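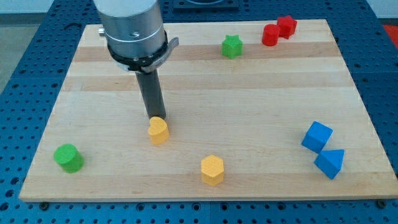
Fig. 5. Pale maple strips laid side by side, with a yellow heart-shaped block.

Wood for Beginners, Session 7
Notes by Gintarė Kütt

Grain is my favorite topic of the whole course! A board swells and shrinks across its width as the seasons change — along its length it hardly moves at all. So a wide tabletop needs room to grow, and screws through tight holes will crack it sooner or later.

For Tuesday: read the Stöcker chapter up to page 332, and bring a scrap of any wood you like (knots welcome). We'll look at end grain with the hand lenses.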